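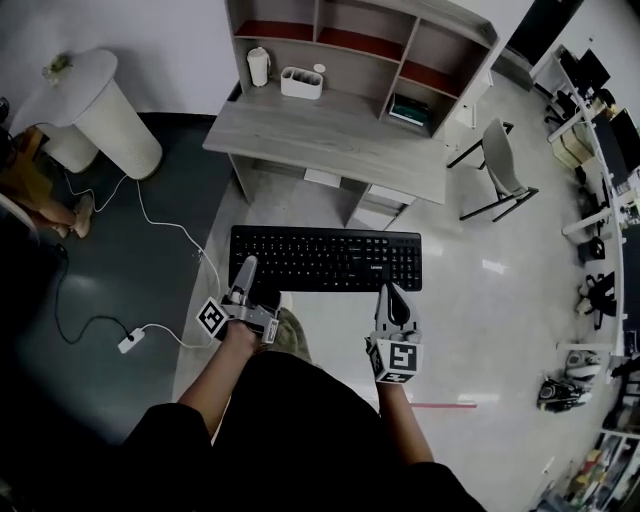 What do we mean when we say that a town has a water supply?

We mean that clean water arrives in the same place every day, in a quantity that people can plan for, and that somebody is responsible when it does not arrive. A river beside the houses is a source of water. It becomes a supply when there is an intake, a way to store the water, a way to move it, and a rule for sharing it.

Chapter 4
Water for Small Towns

This chapter is concerned with towns that have a few thousand inhabitants or less. Large cities are treated in most books on the subject, and the student may have the impression that a small system is only a large system with thinner pipes. I do not share this view. In a small town one broken pump can leave every kitchen dry before the evening, and the person who must repair it is often the same person who reads the meters and answers the telephone.

We shall follow one town through the whole chapter. Muvard lies in a dry valley, below a low range of hills. It was settled in 1818 beside a spring, and for many years the inhabitants carried their water home in buckets. The spring is still there, behind the bakery, but its flow becomes very weak in late summer. Today the town takes its water from the Skiturico reservoir, which stands at 611 metres above sea level. The main street is considerably lower, and so the water travels to the houses by its own weight. Such an arrangement is called a gravity system. Its running costs are low and it continues to work when the electricity fails.

A gravity system has also its difficulties. The pressure in the pipe depends on the difference in height between the surface of the water and the tap. Houses at the bottom of the valley can receive too much pressure, which wears out washers and makes old joints leak. Houses on the slope can receive too little, especially at seven in the morning, when many people wash at the same moment. In Muvard the upper neighbourhood, called Zutelano, had this complaint for a long time. The remedy was a small tank with a capacity of 500 kilolitres, placed above the highest houses. It fills slowly during the night and empties during the day. We shall calculate the size of such a tank in section 4.3.

The student should notice that the tank did not bring any new water to the town. It changed only the hour at which the water was available. Many problems of supply are of this kind, and it is wise to draw a graph of the daily demand before one begins to look for another source.

The second part of the chapter treats quality. Water from a reservoir has a different colour and taste in different seasons, and after heavy rain it can carry fine soil. At the Benedetti treatment works, which serves Muvard, the water passes through 2 sand filters and is then disinfected. We shall study why a filter must be washed, how often, and what is done with the dirty water afterwards.

Before you continue, please revise the units of pressure and flow from the previous chapter. It will also be useful to find out where the water in your own home comes from, and to keep the answer beside you while you work through the exercises.

4.1 Estimating the daily demand

The daily demand is the volume of water that a town uses in 24 hours. It includes the water used in homes, schools and shops, the water for gardens, and the water that is lost through leaks. The last item is frequently forgotten by beginners, although in an old network it can be larger than all the shops together.

Contact the publisher | Copyright, all rights reserved | Back to top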